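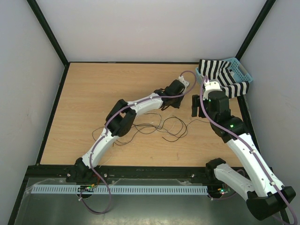 The reply to the last entry says rule 11 is too loose, that "keep the workspace clear" can't apply to a job where the thing being handled is a pile of wire, and that it should be rewritten or dropped. Agreed on the first half. The Gerus cell sheet was written for rigid parts in trays, and it treats any wire on the tabletop as a fault. For wire handling it needs a split between workpiece wire and machine wire.

October. Rules review for the Gerus cell, wire handling job. Working from the Prerko checklist, items 11 to 13, plus the local additions from Nullton. Items 1 to 10 were not opened.

Item 11, workspace. Draft wording: "Workpiece wire may lie on the tabletop between the arms. Machine wire (motor, signal, camera) stays on the arm or in the duct. If one touches the other, stop and separate them by hand with both arms disabled." The last part matters more than the first two. A gripper closing on the workpiece doesn't know if it has also picked up a service loop, and current limit alone won't catch it at low speed.

The arm cable is purple and the wires on the table are dark, so an operator can tell them apart at a glance. Keep it that way. Add to the purchasing note: replacement arm cable in the same color, no black substitutes when stock runs short. Pale strands are harder to see against this wood finish than dark ones. Open point: do we allow pale workpiece wire at all, or put a dark mat under it?

Item 12, cable slack. The old text says "sufficient slack." Useless. Changed to a test: drive each joint to both ends of its soft limits, one at a time, at the lowest speed. The cable must not go tight at any point and must not drop below the tabletop edge where a sleeve or a tool cart could hook it. Loops at the base count. Ties are to be snug enough to hold and loose enough to slide a fingernail under. 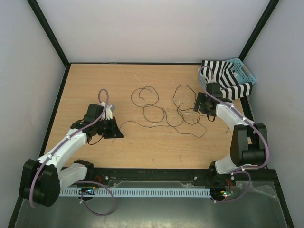
A comment on the shared copy argues that the basket and cloth should come out whenever the job on the sheet is wire only, on the grounds that anything in reach is part of the risk assessment. The comment is right about the assessment. It doesn't follow that the objects have to come out. The Kotian task list has wire and cloth under one setup, and swapping props between tasks means more hands in the cell, which is the exposure we are trying to cut. New text: "Everything inside the reach of either arm is listed on the setup card. If it is not on the card, it comes out." Basket and cloth go on the card.

Soft goods need a line of their own. A gripper holding cloth has a larger footprint than the arm model knows, and the hanging part moves after the arm has stopped. Proposed: no entry with cloth in a gripper. Open the gripper from the pendant, let the cloth drop, wait, then disable.

Item 13, entry. Wait time after disable stays at 60 seconds. There was a request to shorten it. The arms sag when torque goes off, and a slow sag is easy to take for a full stop. Leave the number alone until somebody has measured sag with the gripper loaded.

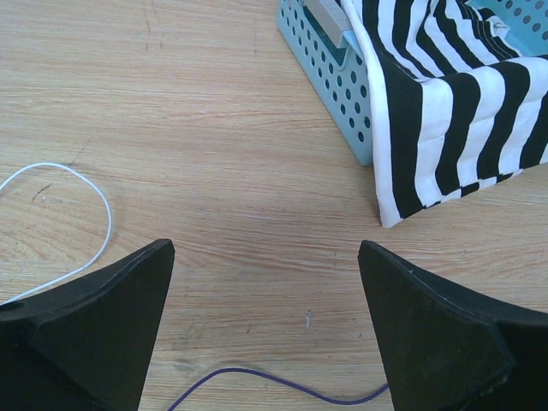
Does a gripper with pointed fingers need a guard when the arm is parked?
A parked arm with torque off needs finger caps, or a park pose with the tips facing the back wall. Either one meets item 13. Write on the card which was used.

Nothing in the checklist covers shared space between the two arms. The Nullton addition is one sentence ("arms shall not collide") and gives no procedure. Replace with:

Only one gripper closes at a time unless the task card says handover.
For handover, the receiving arm stops first, then the giving arm approaches.
Either arm losing signal stops both.
After any contact between grippers, rerun the item 12 slack test before the next run.

The third line needs a check on the controller side. I have only seen it work with the left arm as the one that drops out. Right arm still to do — same procedure, log the result under item 13.
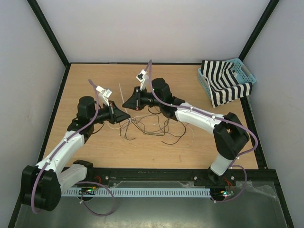
Gerus cell, both grippers at the center of the table, wires between them.

Boards at the front: the checklist asks for covers on exposed electronics and does not say what kind. Film is acceptable for dust only and should not be entered as a guard. Rigid cover, vented, held with screws, lights still readable through it. Drawing to be made.

To do: right arm signal loss test, pale wire decision, new setup card with basket and cloth added, ask Prerko if item 11 can carry a local split or if it has to be filed as a deviation. Old sheet stays in force until the card is printed.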